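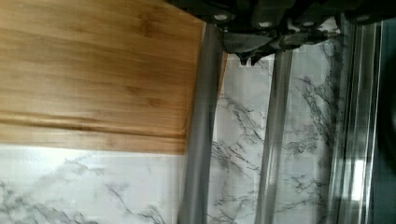

What time do the doors open?

Doors open at 10 am, first demo starts 15 minutes later. Get there for the start if you can, the morning run fills up first.

Home Visit Demos FAQ Contact

Open Day FAQ
January – posted by Ghazala Durrani

Where is it?
Cullmont building, ground floor, the Tedus Street side. Not the loading dock. Signs will be up.

Do I need to book?
For the kitchen bench demo, yes. 26 spots per session, no standing at the back this year. Everything else just wander in.

What will the arm be doing?
Kitchen jobs mostly. Picking things up off the bench, moving them, putting them back. It's slow. Some goes will fail and we'll leave those in, same as last year.

How long does a session run?
40 minutes, plus questions. Zahira Sumampouw is doing the talking, so save the hard ones for her.

Can I see what the wrist camera sees?
Yep, on the big screen beside the bench. The picture comes up side-on a fair bit, depends which way the wrist is turned. Tilt your head.

Can kids have a go?
Ages 10 and up can drive the arm with the hand controler, one at a time, with one of us next to them. Little ones welcome to watch from behind the yellow line.

Photos?
Fine. No flash near the bench please – it mucks up the cameras.

Parking?
Salameh lot across the road, 33 spaces, free till 4 pm. Bikes round the side.

Food?
Coffee and a sausage sizzle out front. Nothing past the yellow line, not even water.

I booked and can't come now
Reply to your confirmation email so we can give the spot to somone on the list.

Back to top Visit Demos Contact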